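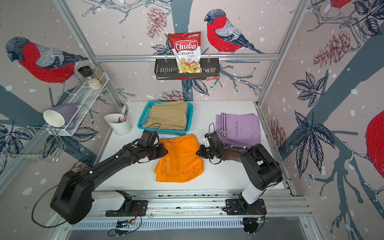 Cleaning a foam air filter

Trail bikes that get ridden in dust want the filter looked at after every ride. Mine is a Marchuk 128 and the job takes me half an hour, plus drying time overnight.

1. Wash the outside of the bike first, with the airbox cover still on. Grit round the seat catch always finds its way in otherwise.

2. Take the filter off its cage and push a clean rag into the intake. Tie something bright to the rag so you remember it.

3. Squeeze the foam in a tub of filter cleaner. Don't wring it – the glued seams split. Petrol softens the glue as well, so keep it away from the foam.

4. Rinse with warm water from the inside out, then wash again with a little washing-up liquid. Hang it somewhere airy. A radiator is too hot.

5. Wipe out the airbox. Look at the drain at the bottom and clear it if it has clogged with mud.

6. Put the dry filter in a freezer bag with roughly 90 ml of filter oil and knead until the colour is even. Squeeze out the extra.

7. Run a thin bead of grease round the sealing lip and refit. Pull the rag out before you do.

I keep 4 filters on the go and wash them together in January, when the track at Wornberg is shut. Oiled ones store well in sealed bags.

Elaheh Jalali wrote in to say she uses old Poma ice cream tubs for the wash, with the lids on for shaking. They hold up fine against the cleaner.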